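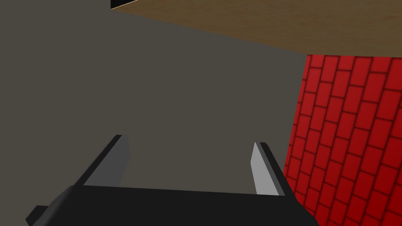
**Dale Prewitt**

To: hulham-dev
Date: November 23, 2020
Subject: Re: [hulham-dev] wrist pose check fails in sim, passes on the bench

On the hulham-dev list, the Mosard group wrote:

> We are running the shelf task in Sestar with Hulham master and the wrist camera stream coming through Coman. Out of 700 episodes, 105 end early with `POSE_CHECK_REJECTED`. The arm is in free space every time and nothing is in the gripper. Same config on the bench arm does not do this.
>
> Things we already tried:
>
> - lowering the match threshold in the pose check
> - turning off shadows in the renderer
> - swapping the order of the fingers in the gripper model, in case left and right were crossed
>
> None of these made a clear difference. Is the pose check supposed to work with rendered input at all? We would like to have it on for the January runs and would rather not maintain a patch that skips it.
>
> Second question, less urgent. The wrist frames seem to lag the joint states by a varying amount. Is there a setting for that or do we resample ourselves?

Yes, it is supposed to work with rendered input. I loaded the config from your message and stepped through the approach by hand until I got a rejection. The render at the top of this message is from that session. Nothing is grasped and the fingers are open, so the grasp state is fine and you can stop looking there.

The pose check compares the motion of tracked points in the wrist view against the motion predicted from the joints. It masks out the gripper first, then picks points in whatever is left. In this view most of what is left is the gray panel, which has no texture, so the tracker gets nothing from it. The tan board across the top has a faint grain and gives a few weak points, most of which get dropped on the next frame. Nearly everything that survives is on the brick wall at the right.

The bricks are a bad thing to depend on. The texture repeats, and one brick corner looks much like the next one. If the wrist moves by close to one brick between frames, the tracker matches each corner to its neighbor and does it with high confidence. All the points agree with each other, so the outlier step keeps them. Then the check compares that motion with the joints, finds a large difference, and rejects. Lowering the match threshold won't help because the matches score well. They are wrong by one brick.

I expect the bench is fine because there is clutter in the background there, but I haven't seen your bench so treat that as a guess.

### The mask has a problem too

While I was in there I found something that is our bug. The finger mask in master is refined by brightness. It starts from the projected finger geometry and then shrinks to the dark pixels. That was added for a gripper with matte fingers under flat light. In the Sestar render the inner faces of the two fingers come out quite different from each other. The left one is a mid gray, and the right one is a pale gray that is well over the cutoff. So the refinement cuts the pale strip out of the mask, and the tracker is then allowed to put points along its edges.

Those points move with the gripper, so in the wrist view they don't move at all. A handful of them is enough to pull the estimate toward zero motion. By itself this does not cause a rejection in my runs, but together with a thin set of background points it can.

Turning off shadows does nothing for this. The difference comes from the direction of the light against each face, and you would have to go to fully ambient lighting to get rid of it. I would not do that, as it makes the gray panel and the fingers harder to tell apart for the other stages.

### What to change now

On your side, no patch needed:

```yaml
pose_check:
 mask:
 refine: geometry_only
 tracker:
 min_regions: 3
 on_low_support: hold
```

`geometry_only` uses the projected model with no brightness step. It needs a correct gripper model, including the palm. Please check that your palm mesh is the full width, and that the small bracket at the left end is in it. The palm takes up a lot of the lower part of the view, and if the mesh is narrow you will leak points along its upper edge. Also put the finger order back the way it was. Swapping it is harmless to the mask when both fingers are open by the same amount, but the grasp stage reads it as well.

`min_regions` splits the unmasked area into a grid and asks for points in at least that many cells. It is a rough test. It does catch the case where all support comes from one surface on one side of the view, as long as that surface does not fill too many cells. A brick wall that fills half the view will still get through it.

`on_low_support` is the setting that matters most for you. The default is `reject`, which was chosen when the check only ran right before a grasp. With `hold`, the check reports that it has no opinion and the planner continues on joint states until there is enough to go on. The planner will still slow down. If it holds for more than 40 consecutive frames, it stops and reports `POSE_CHECK_STALE`, so you are not turning the check off by doing this.

If you control the scene, change the wall. Any texture that does not repeat within the view is good enough. A little noise on the gray panel would do more for you than anything in the config, and you could keep the bricks then. I know some groups keep plain surfaces on purpose to match other results, so I'm not going to insist.

### What changes in Hulham

1. `geometry_only` becomes the default when the frames come from a simulator. Coman already sets a flag for this in the stream header and we ignore it today.
2. The brightness refinement will use a separate cutoff per finger face, or it will be removed. I lean toward removing it. If anyone on the list depends on it, please speak up.
3. The tracker gets a test for repeating texture. The plan is to match each patch against its own neighborhood first and drop it if there is a second strong peak. A version of this is on the branch `self-match`. It is slow, and it is too eager on the wood grain.
4. `POSE_CHECK_REJECTED` will say why. At the moment you get the same code for a real disagreement and for too few points, and that cost you time here.

Items 1 and 4 are small and will be in master this week. Item 3 I can't promise for January.

### Frame lag

There is a setting, but it is in Coman and not in Hulham. Coman stamps a wrist frame when it leaves the queue, and Sestar stamps joint states at the physics step. If the queue backs up, the two drift apart. Set `stamp_source: step` in the Coman stream config and the frame carries the step it was rendered from. Also check the queue length. The default is 16, and for a single wrist camera there is no reason to have it above 2.

Don't resample. The pose check interpolates the joint states to the frame stamp on its own, and if you resample first it will interpolate twice and smooth out fast wrist motion.

It is worth fixing this before you change anything else. A lag that varies looks a lot like the brick problem in the logs - a good match score and a motion that disagrees with the joints. The way to tell them apart is the `residual_px` column. With lag, the residual grows with wrist speed. With the bricks, it sits at a few fixed values, one brick or two bricks at whatever distance the wall is.

### What I need from you

- the gripper model file you are using, with the meshes
- logs from a few of the rejected episodes, with `residual_px` turned on
- the Sestar scene version

Full video is not needed. If you can rerun the rejected seeds with the config above and only `on_low_support` left at `reject`, that would tell us how many of them are low support and how many are the one-brick error. I only have the rejections I could trigger by hand and I don't know how they split.

Please keep replies on the list and don't trim the config out of the quote, the archive search only indexes message bodies and people will look for this again.

Dale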